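The Man Who Doesn't Believe in Your Bag for Life

Valter Correia has a drawer in his kitchen that he would like me to look at before we sit down. It holds carrier bags, folded into triangles. There are more in the hall cupboard, and more again under the stairs, and he has a tin of clothes pegs to keep the stacks from sliding.

"People see this and they think I'm a hoarder, or they think I'm green," he says. "I'm just suspicious. I wanted to know how long one of these lasts if you treat it like a thing you own."

Correia ran a market stall in Skarulbridge for most of his working life, selling kitchen goods and then, when the kitchen goods stopped paying, socks. He is retired now. In November he finished a written record of every bag that came into his house and what became of it, and he has been reading bits of it out at the library in Bernby on Thursday evenings, to an audience that he describes as loyal and not large.

I went to see him because I had my doubts. The world is full of men with notebooks who think they've caught somebody out. I also own a great many cotton totes and was hoping not to be told anything bad about them.

He told me almost at once. "How many have you got?" he asked. I said a few. He waited. I said more than a few. "And how many do you use?" Two, I admitted. The rest live in one of the two.

His record covers 306 bags, and he is strict about what counts. A bag goes in if it has handles and was handed to him or sold to him with something in it. Bread bags don't count. The net that oranges come in doesn't count, though he admits he went back and forth on that. Each entry has where the bag came from, what was in it, how it was used after and how it ended, and the last column is the only one he finds interesting.

"They nearly all go at the handle," he says. "The bottom hardly ever goes. You get a stretched bit, just there where your finger is, and it goes white, and then you've got two more trips. Any stallholder could tell you that."

I asked whether two more trips was a finding or a feeling.

"A feeling," he said. "I'll give you that one."

To be fair to him, he gives way on a good deal if pushed. He doesn't claim his house is like other houses. He lives alone, walks to the shops and carries his own potatoes. Someone with a car and three children would go through bags in another way altogether, and when I said so he nodded and wrote it down, which I found hard to argue with.

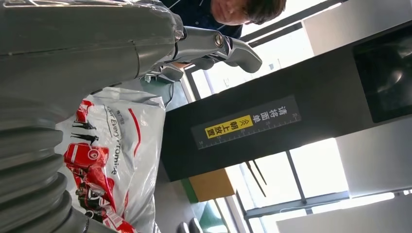 What he won't give way on is the words. Correia has a real dislike of anything a store prints on a bag beyond its own name, and he can go on about it for as long as the tea lasts. Slogans about care, slogans about tomorrow, slogans about promises.

"Who is making the promise?" he says. "To whom? If I sold you a pan and I wrote on the bag that I promised you something, you'd come back and ask me what. You'd be right to. On my stall the bags were plain blue and you got one if it was raining."

He paid for those blue bags by the box, 2000 at a time, from a wholesaler called Cropper. He remembers the price going up and the plastic getting thinner in the same year, and he remembers customers blaming him for both. When charging came in he was in favor of it for one month. Then he noticed that people who had always brought a basket were now buying the thick bags at the till, and buying them again the next week, and feeling fine about it.

"They'd paid, you see. Once you've paid you don't have to feel bad."

That's a neat line and I've heard versions of it before, about plane tickets and parking fines. I said I wasn't sure a man selling socks in the rain was placed to know how his customers felt. He laughed, for the first time that afternoon, and said nobody was better placed.

For a second opinion I called Leonor Carrilho, who managed the household waste site at Plandlow for nine years and now teaches evening classes in bookkeeping. She has been to two of the library talks. She likes Correia and thinks he is half right.

"Valter's very good on the bags and not so good on everything else in the trash," she says. "A bag weighs nothing. We'd have a whole skip of garden chairs, all the one kind, all cracked in the same leg, and I'd think, well, there's your problem. But chairs don't blow into trees, so you don't get angry about chairs."

She had her own experience with counting. One spring her site was asked to tally the usable items people threw out, and over the course of it the staff wrote down 706. Kettles did well. So did suitcases. She sent the sheet up to the head office and never heard about it again, and she still doesn't know what it was for.

"I don't think they were hiding it," she says. "I think somebody asked for a number and then went on vacation."

I put the garden chairs to Correia when I saw him next. He was a little put out. He said that chairs were a separate matter, that you don't get handed a new chair each time you buy a lettuce, and that Leonor knew this perfectly well. Then he said she might have a point about weight. Then he said weight wasn't the point.

What is the point? I asked him straight out, because after two visits I still couldn't have told you whether he wants fewer bags, better bags or only quieter ones. He took a while to answer. He had a bag on the table in front of him and was working it flat with the side of his hand, pushing the air toward the handles, then folding it in half the long way and in half again.

"I'd like them to be boring," he said. "I'd like a bag to be like a nail. You don't have opinions about a nail. You've got some, in a jar, and you use them, and you straighten the bent ones if you're that sort of person."

He is that sort of person. There is a jar.

I asked about paper bags, since people always do. He has eleven words on paper in the whole record, and seven of them are about rain. On cotton he is kinder than I expected. A cotton bag is fine, he says, if it's the only one you've got, and if you'd be annoyed to lose it. He has one himself, from a cousin's wedding, which he patched at the base with a piece of shirt. It isn't in the count because nothing was in it when he got it.

I'm still not convinced that the record shows much. It's one house and one man, and the man had made up his mind about slogans before he ruled the first column. Carrilho, who does columns for a living now, went through a few pages with him and found he'd entered the same bag twice, once when it arrived and once when it came back from a neighbor with plums in it. Correia says the second entry is correct. It had handles, it was handed to him and it had something in it.

He walked me to the door and gave me six of the plums' successors, which were pears, and stood there a moment deciding which stack to go to. He picked one from under the stairs. It was white at the handle. He said it had two trips left in it and he'd like to know if he was wrong.

I've made one of them. The talks go on at Bernby library on Thursdays at half past six, and there's no charge at the door.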